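Ovton promises smaller boxes, but shoppers may not see cheaper shipping

April 1, 2024

Online seller Ovton says it will cut the amount of empty space in its packages by 37 percent before the end of November. It's a big promise, and the company has given few details on how anyone outside its own offices would check it.

The plan, announced this morning, covers kitchen goods, phone accessories and small home items. Ovton says it will drop 6 of its older carton sizes and move most orders into flat mailers that fold shut without tape. Its packaging supplier, Fornov, will make the new cartons.

"We were sending out a lot of air," said Thirumalai Sundaram, who runs shipping at Ovton. "Customers told us so, and they were right."
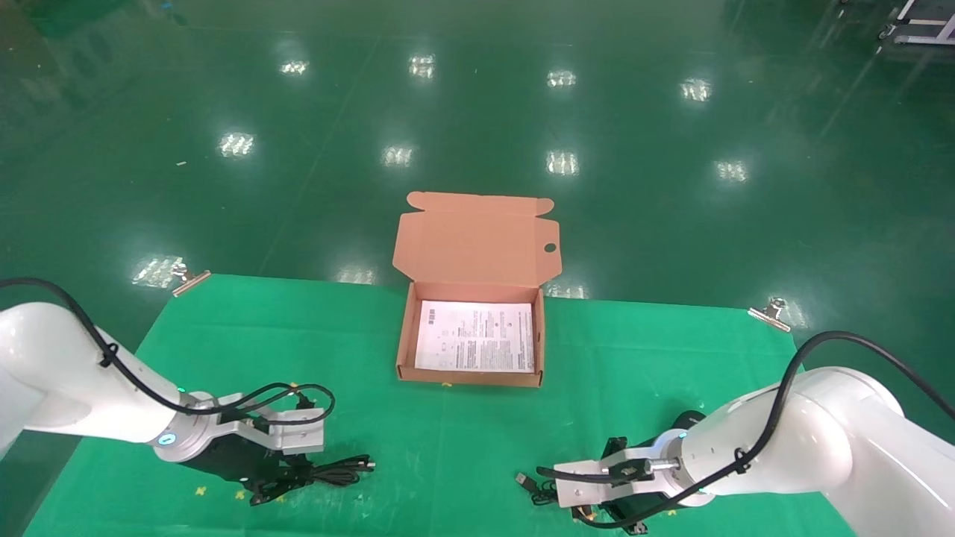 What Ovton hasn't said is how it measured the empty space in the first place. The figure comes from a company study of its own orders, and that study hasn't been released. Asked for a copy, a spokesperson said it contained "business information" and sent over a two-page summary with no numbers from before last year.

Sharada Shetty, a packaging consultant who has worked with several mail-order sellers, said she would wait before cheering.

"Every company picks the starting point that makes it look good," she said. "If you count from your worst month, 37 percent is easy. I'd want to know the weight of cardboard per order, and they don't give that."

Ovton made a similar pledge two years ago, when it said it would stop using plastic filler in small orders. The filler was still going into some packages last fall – the company blamed leftover stock.

Then there is the matter of price. Smaller boxes usually cost less to move, and Ovton expects to fit 40 more orders on each delivery truck. Even so, its shipping fee will stay where it is. Sundaram said the savings would go toward "improving service" but did not say what would improve.

Rival seller Podis, which switched to smaller cartons in November, didn't lower its fee either.

Ovton says it will post a progress report on its website this summer. It hasn't decided whether an outside firm will review it.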